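The Red Tray

When Halldóra Vídalín rented the room above the bakery in Jotdale, the landlady left her a tray. It was dark red and not deep, and the landlady said it was for keys. Halldóra had only one key, and she wore it on a string, so for the first weeks the tray stayed empty on the white table.

In September her brother stopped writing. He worked on a boat out of Sulby, where the telephone was good only on some evenings, and she did not want to be a person who waits. So she made a rule. When she came home at six, the phone went into the tray, with the screen dark, and she was not allowed to touch it until the soup was finished.
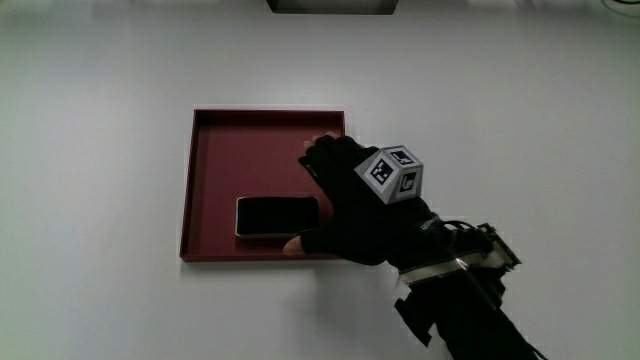
The rule was harder than the soup. She cut the carrots very small. She washed the knife, and then she washed it again. From the stove she could see the red corner of the tray, and it seemed to her that the whole room leaned a little to that side.

On the sixteenth evening she was eating when it rang. It made a big noise against the tray, like a spoon in a drawer. There was still soup in her bowl, maybe four spoons of it. She looked at the bowl and she looked at the table.

"You took a long time," said her brother.

"I was eating."

"What is it?"

"Carrot."

He was quiet, and behind him she heard wind, and a man who was shouting about a rope.

"Is it Mother's?" he asked.

"It has too much pepper for Mother's," she said, and she pulled the chair closer with her foot and sat down to tell him how she made it.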